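O canto da cozinha: a gaveta que ninguém quer abrir

Com a chegada de janeiro vem sempre aquela vontade de pôr a casa em ordem, e este ano, aqui na redação do boletim da loja Oltside, a conversa da hora do café foi parar às gavetas da cozinha. Todos temos uma. É aquela onde vivem o saca-rolhas, as velas de aniversário meio gastas, os elásticos dos espargos, um manual de uma batedeira que já foi para a reciclagem e, lá no fundo, os utensílios que comprámos com muito entusiasmo numa viagem ou numa feira e que depois foram ficando. A minha esteve fechada à força durante quase todo o outono, porque uma concha de sopa se atravessava sempre que eu a puxava, e eu, em vez de resolver o assunto, aprendi a abri-la com um jeitinho de pulso.

Pois resolvi finalmente, numa manhã de chuva, com o rádio ligado e um bule de chá ao lado. Demorei mais do que pensava (parei para ler umas receitas recortadas que lá estavam, e uma delas, de bolo de laranja, acabou no forno nesse mesmo dia!), mas aprendi umas quantas coisas que gostava de partilhar convosco.

Esvaziar tudo, mesmo tudo

A tentação é tirar só o que está por cima e ir arrumando o resto lá dentro. Não resulta, acreditem em mim, que já tentei mais vezes do que devia. Estendam uma toalha sobre a bancada ou a mesa e ponham tudo cá fora, por famílias: o que serve para mexer, o que serve para cortar, o que serve para comer. Aspirem as migalhas, passem um pano húmido com um pouco de vinagre e deixem a gaveta aberta a arejar enquanto tratam do resto.

Nesta fase convém não decidir nada. Eu fiz um montinho para o que queria guardar, outro para oferecer e um terceiro, que ia crescendo sem eu dar por isso, para as coisas que não sabia o que eram. Uma leitora da rua Norton contou-nos que guarda esse terceiro monte numa caixa de sapatos e que, passados 2 meses, oferece o que não foi buscar. Adotei a ideia de imediato.

Cuidar da madeira

As colheres de pau e os pauzinhos de madeira sofrem muito com a máquina de lavar loiça. Ficam ásperos, perdem a cor e às vezes abrem pequenas fendas. O melhor é lavá-los à mão com água morna e pouco detergente, secá-los logo com um pano e deixá-los deitados lado a lado até ao dia seguinte, antes de os guardar. Se já estiverem baços, uma lixa fina, de grão 400, passada com muita leveza e sempre no sentido do veio, faz maravilhas. Depois é só uma gota de óleo mineral próprio para alimentos, esfregada com um paninho velho de algodão. Para as tábuas de cortar mais marcadas eu começo com grão 300 e só depois passo à mais fina. O azeite, que tanta gente usa, pode ganhar ranço com o tempo, por isso prefiro deixá-lo para a salada.
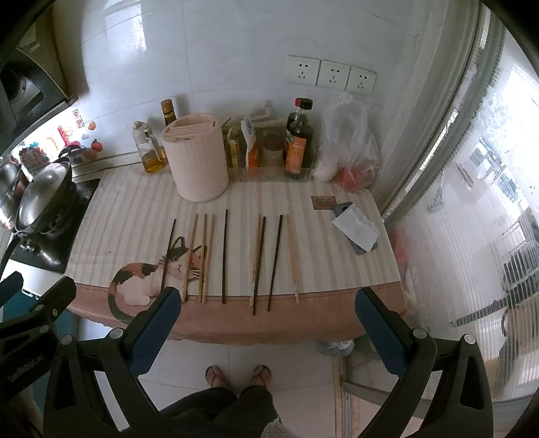 Pauzinhos aos pares

Quem tem em casa pauzinhos pretos e de madeira clara sabe como se misturam à primeira oportunidade. Juntem-nos por cor e por comprimento e prendam cada par com uma fitinha ou um elástico largo. Os que ficarem sem companheiro têm muito uso: servem para mexer o arroz, para testar se o óleo está quente, para amparar um pé de manjericão mais tombadiço. No meu parapeito há agora um tomateiro muito bem encostado.

Divisórias sem gastar muito

Na loja temos as divisórias extensíveis da linha Stuvumholm, que custam 16 euros e se ajustam à largura da gaveta, mas caixas de chá vazias ou tampas de caixas de bolachas fazem o mesmo serviço. Meçam primeiro a altura, por favor! Eu não medi, e tive de voltar atrás com um tabuleiro lindíssimo que não deixava a gaveta fechar.

E para onde vai o que sobra

A mercearia Khattak, mesmo em frente à nossa porta, aceita durante todo o mês utensílios em bom estado para a mesa de trocas – deixem-nos lavados, num saco fechado, junto ao balcão. Pode levar-se outra coisa em troca, ou não levar nada. Eu deixei lá a concha e trouxe um passador de chá, que já tem lugar marcado na gaveta nova, à direita, ao pé das velas.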